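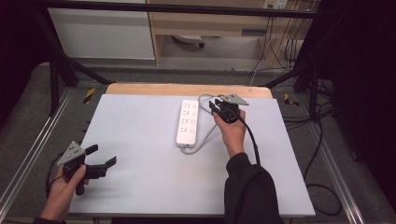
4.2 Packing station times at the Tistden site

The second part of the study looked at handling before cargo reaches the airline. Small electrical goods made up most of the consolidated shipments leaving Tistden, and they were chosen because their carton sizes vary little from one shipper to the next. We recorded 830 shipments over the study period, of which 132 missed the flight they were first booked on. A shipment was counted as late if any of its pieces was left behind, even where the rest traveled as planned.

The forwarder, Nouri, books space with several carriers and builds its own pallets at a shed leased from Sakeck. Booking data came from Nouri's own system. Gate and dock times came from Tekton, the yard software used by Sakeck. The two sets of records use different shipment numbers, so they were matched by hand on house waybill and piece count. Records that could not be matched were dropped before the totals above were drawn up.

Figure 4. Small goods on a work surface.

Late shipments were not spread evenly over the day. Most arrived at the dock in the last two hours before the carrier's cutoff, when trucks from several shippers tend to come in together. Dock staff told us that they unload in order of arrival and do not check flight times until the freight is on the floor. A truck carrying cargo for the next morning can therefore hold up one carrying cargo for the same evening. Rónán Dunne, who ran the shed during the study, changed this rule in April so that drivers gave the flight number at the gate. We treat the weeks before and after the change as separate periods in Section 5.

Security screening was a smaller source of delay than we had expected. The median wait for screening was 10 minutes. Longer waits were mostly tied to mixed pallets that had to be broken down and screened by the piece. Nouri charges shippers the same rate for mixed and single-product pallets, and its sales staff saw no reason to change that while space was short.

Paperwork errors were coded separately by Ilse Sperling from the scanned waybills. The most common error was a gross weight that differed from the weight taken at the dock. Small differences were corrected on the spot and had no effect on departure. Larger ones were sent back to the booking desk, which closed before the last evening cutoff, and those shipments stayed in the shed overnight.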